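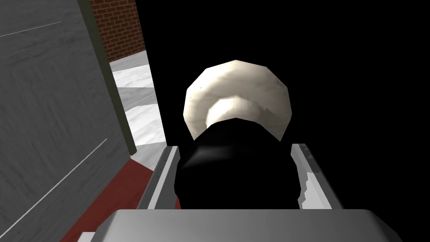

3.2 Attendance and ground operations at small rotorcraft fly-ins

The present section treats the second group of our data, which was collected at three regional fly-ins for amateur-built gyroplanes and light helicopters. The events took place at Nundbridge, Rirden and Jorkstead. All three fields have a grass runway and no control tower, and all three are used during the rest of the year mainly by fixed-wing aircraft. The organizers gave us permission to stand near the taxi route and to read the sign-in sheets after each day of flying.

We recorded 195 arrivals by air in total. An arrival was counted when the aircraft left the runway and its pilot shut down the engine in a parking place. Aircraft which came on a trailer were noted in a separate list, and they are not part of the analysis in this section. This choice removes many of the single-seat gyroplanes, whose owners often live too far from the field for one tank of fuel. We consider the loss acceptable, as our question is about the time between landing and parking. For trailered aircraft such a time does not exist.

Taxi time was measured by one observer with a stopwatch. At Nundbridge the observer was Ye-ji Cheon, and the same written instructions were used afterward at the other two fields. The watch was started when the aircraft crossed the runway edge markers and was stopped when the rotor came to rest. For gyroplanes this definition has a weakness. A pilot may stop the engine early and wait for the rotor with the brake released, and another pilot may use the rotor brake at once. The difference between the two habits can be larger than the difference between two parking layouts. We therefore wrote down for each arrival if a rotor brake was used, when it was possible to see it.

Figure 4. Median time from runway edge to rotor stop, by field and by type of rotorcraft. Trailered aircraft are excluded. Bars for Jorkstead are based on the morning period only.

As Figure 4 shows, the median time was longest at Rirden for both types. The reason is probably the layout of the field. Rotorcraft at Rirden are parked at the far end, behind the camping rows, and the pilots must cross a public walking path which is guarded by a marshal. In 9 cases the marshal held the aircraft for more than one minute while people were crossing. If these cases are taken out, the median at Rirden comes close to the value of Nundbridge, but it remains a little higher.

The result for Jorkstead should be read with care. On Wednesday the wind turned after lunch and the organizers changed the landing direction. From this moment the aircraft left the runway at a different point, and the distance to the parking area was almost 1000 feet longer. We decided to keep only the morning arrivals in the figure. The afternoon values are given in the appendix.

A second observation concerns the spacing between parked aircraft. The Rainer rule, as it is called by the organizers after the field where it was first written down, asks for a free space of one rotor diameter on every side. We found that the rule was followed well in the first row and less well in the later rows. Pilots told us that they prefer to park beside friends, and that they turn the blades fore and aft and tie them, so the free space seems to them unnecessary. Similar remarks were made at all three events. No blade contact was reported to us, but our sample is too small to say anything about the risk.

We did not find a clear relation between the experience of the pilot and the taxi time. The sign-in sheets ask for total hours and do not separate the hours in rotorcraft, and several pilots left the line empty. For the next season we have asked the organizers to add one more line to the sheet. The influence of the passenger, when there was one, is discussed in Section 3.3 together with the questionnaire.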